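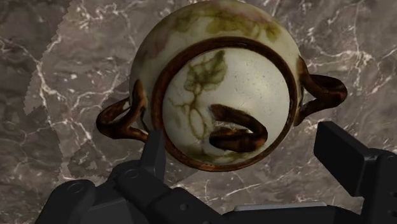 4. Presenters who move into film acting

4.1 Material

The records used in this section come from the Skidach listings archive, which holds printed and broadcast schedules for regional television. We took from it 1,267 programme entries in which a presenter was credited by name and matched them against the cast lists of feature films released in the same language. A presenter was counted as having moved into film when he or she had a named speaking part. Appearances as oneself, which are common in comedies, were left out.

The matching was done by hand. Spellings of the same name differ widely between broadcasters, and stage names are often shortened once a performer becomes well known. Where two entries could not be safely joined, they were kept apart. The totals given below are therefore likely to be on the low side.

4.2 Results

Of the presenters in the archive, 190 had at least one film part that met our rule. Most had first appeared in studio programmes with a live audience, such as quizzes, song contests and cookery shows. News readers seldom made the change, and those who did were usually cast as news readers.

Figure 3. Cream-glazed vessel with a reddish-brown rim and painted green foliage (computer rendering).

The length of time between a first television credit and a first film credit varied a great deal. The middle value was 6 years. Presenters of daily programmes waited longer than presenters of weekly ones, and this held for both women and men. Gauthier, a production house that made both television and film during the period, cast its own presenters more quickly than other companies did, and its films have been treated separately for that reason.

4.3 Type of part

First parts were small. Presenters were most often cast as a friend or an elder sister of the lead, or as a teacher. Leading parts came later, if at all. In the Ileo group of channels, only 2 presenters went on to play the lead in a feature film, and both returned to television within the period studied.

Many performers kept their television work while acting. The Saltarent contracts, discussed in section 5, allowed presenters to take film work between series but not during them. This may explain why film parts in that group fall mainly in the months after July, when the main studio programmes were off the air.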